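Playroom sort-out, part two: the toy table

10 August 2024

Well, I finally got to the green table! If you read part one you'll know the bookshelf took me most of March (don't ask), so I wasn't expecting much from myself this time. But I put the radio on, made a pot of tea and got stuck in, and I've got a picture to show for it.

The cardboard cubes are my favourite bit. One's pale yellow, one's sky blue and one's a really loud magenta pink, and they all have a round hole in the face so little hands can post things in and pull them out again. I've stacked them up in a column, yellow on top with all the colourful bits in it, and the blue and the pink still to fill. The grey metal tray next to them is the "still deciding" pile, and yes, the plush monkey has ended up right in the middle of it, with the stripy tiger further down.
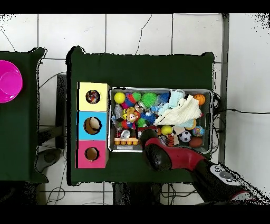
How do you stop the spiky balls from picking up so much fluff?
A quick swish in warm soapy water and an old toothbrush between the spikes, then leave them on a rack overnight. I do mine every couple of weeks.

So many balls, though! Soccer ball, little orange basketball, the brown rugby-style one, and a small globe-patterned one that I'd be very sad to lose. My plan is to give the balls a cube to themselves and see if it lasts. The tiger and the monkey are going up on the shelf where they can keep an eye on everyone, and the towel and the blue knitted cloth are off to the linen cupboard.

I did look at the proper storage units at Kotian when we were over in Jallstead, and they're lovely, but the one I liked was $100 and it only had 5 compartments. Cardboard will do me for now (and if somebody sits on one I won't cry about it).

Next up is the dress-up box. Wish me luck, there are a lot of capes in there.

Recent galleries
Playroom sort-out, part one: the bookshelf
Painting the back step
Our weekend at Tulorance
A new colour for the hallway
Jallstead market finds

We use cookies to remember your settings. By continuing to browse you agree to our cookie policy.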